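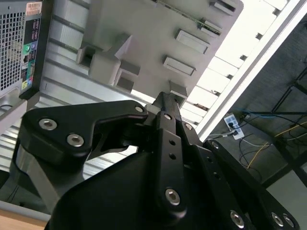
Luten is a lexicon of the names people use for common fasteners in written parts requests. It pairs each name as typed with a controlled head term, so that a search for one wording can return listings filed under another. The silver bolts set into the matte black plates have hex sockets, and a request for bolts like them may say Allen bolt, Allen screw, hex-socket bolt, socket head, or just "the hex key kind." Luten files all of these under a single head term at the drive level and leaves the head shape open unless the writer gives it. The current release holds 2,027 entries under 289 head terms.

Version and maintenance

Current release: May 23, 2023
Maintainer: Setareh Ghorbani
Language: English, mostly US usage
Format: UTF-8 text, tab separated, one entry per line

The February release used commas as separators and is no longer supported. Entry IDs did not change between the two, so existing joins will still work.

Files

luten_entries.tsv contains the entries.
luten_heads.tsv contains the head terms and their definitions.
luten_rejected.tsv contains wordings that were reviewed and left out, with a reason code.
sources.txt explains the source codes.

Fields in luten_entries.tsv

entry_id: integer, stable across releases
wording: the name exactly as typed, including misspellings
head_id: key into luten_heads.tsv
source: one of the codes in sources.txt

Case is preserved in the wording field. Leading and trailing spaces are removed. Inch marks were typed in several ways in the sources (straight quotes, curly quotes, two apostrophes) and have all been changed to the straight double quote. This is the only edit made inside a wording.
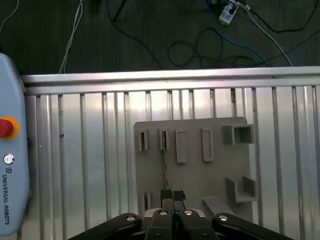

Sources

Entries come from two places. The Darar set is taken from handwritten counter slips at a parts store in Vestthorpe, typed up by one person and checked by another. The Moradi set is taken from email requests to a mail-order supplier. The Darar slips are short and rely heavily on local names. The Moradi emails are longer, and a single message often uses more than one name for the same part. When that happened, each name was entered separately with the same head_id.

Customer names, addresses, and order numbers were removed before the text reached this project. The original slips and emails are not distributed.

How head terms were assigned

Two readers worked independently from the definitions in luten_heads.tsv. Disagreements went to the maintainer. Most of them involved the words "bolt" and "screw," which many writers use interchangeably. Luten does not try to settle that question. If the request names a nut to go with the part, the reader picks the bolt head term. If the request names a tapped hole, the reader picks the screw head term. If it names neither, the entry goes to the general term, which has a head_id ending in 0.

Drive names are handled in the same way. "Star" and "six-point" share a head term only where the rest of the request makes the recess clear. Otherwise they are in the rejected file with code AMB.

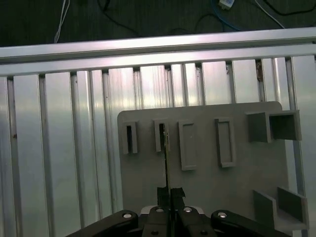 Wordings that give only a size, such as "quarter twenty," are kept if the sentence around them showed that a fastener was meant. They map to a size-only head term and should be filtered out for any task that depends on head shape or drive type.

Known problems

Washers are thinly covered, and the split between lock washers and spring washers is inconsistent in the Darar set. Metric sizes appear almost entirely in the Moradi set. Finish words (black, bright, zinc, plated) were left in the wording but are not mapped to anything. Several slips use "stove bolt" for parts that other slips call machine screws; these were mapped from context and some are probably wrong.

The importer in the tools folder reads the file in batches of 2,000 lines and drops the header only in the first batch. Users who change the batch size do not need to change the header setting.

Corrections

Send the entry_id, the current head_id, and the proposed head_id to the maintainer. Requests for new head terms need a definition and at least one wording with its full sentence. Accepted corrections go into the next release and are listed in changes.txt by entry_id.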